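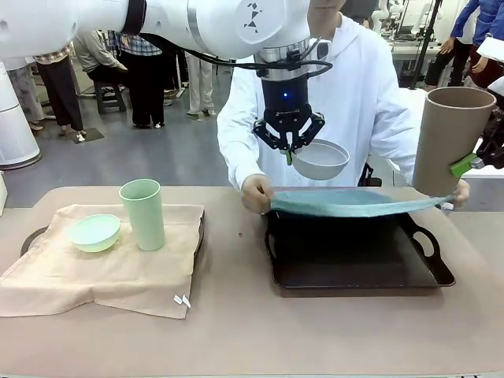 Trays, cloths and a good quick table

Jan 26, 2018

We have been on a tray kick at Nornent this winter, and I'm so happy to finally give it some space in the newsletter! It started with the lunch corner at our Bonska shop, where everything used to go out on the bare table and come back in five trips. Now each place gets a tray with a cloth over it, and the whole thing is ready before the kettle has boiled.

Black trays are my favorite for this, the kind with a raised edge and a handle cut into each end. They look a bit stern on the shelf, I'll admit. Put a light blue cloth on one, though, and it wakes right up, and a beige napkin with a pale green bowl and cup on it is about as restful as a lunch table gets. I've had soup from that pairing more times than I should say and I still like looking at it.

A few things we've learned along the way:

Hold the cloth by two corners, stretch it out between your hands and lower it over the tray in one go. If you drop it down and then tug at it, you'll be smoothing for ages. A bit of overhang is fine (I like it), but keep it short at the side where people sit or somebody's sleeve will take the bowl along.

Turn the napkin so any sewn-in tags end up underneath. I forget this every single time.

Don't iron. Really! Shake the cloths out hard when they come from the wash, fold them once and lay them flat under something heavy overnight. The small wrinkles that are left look friendly.

Put the dishes on after the tray is where you want it. Carrying a dressed tray across a room is a lovely idea until the cloth starts to slide, and a cup is always the first thing to go.

White bowls go with everything, so if your cupboard is a mix like mine, start with those and let one color come in beside them. Pale green and light blue get along much better than I expected. I would keep patterned cloths for plain wooden trays, but try it and write to me if you disagree.

Storage has been the other nice surprise. Trays stand upright between the cookbooks and take up next to no room, and the cloths can be rolled around a cardboard tube so they never get a hard crease down the middle. Save the tubes from wrapping paper or posters, they're perfect for it.

The shop on Rotich Street has 2 tray sizes out now, and the larger one holds a dinner plate with room for a glass. The cloths come in from Narix, who weave them in small batches, and there are 62 of the light blue left on the shelf. More colors are planned for August, with a mossy green that I have already seen a swatch of and can't stop thinking about.

If you set a tray lunch at home, send us your color pairings! We'll put a handful of them in the next issue, along with the barley soup recipe so many of you asked for.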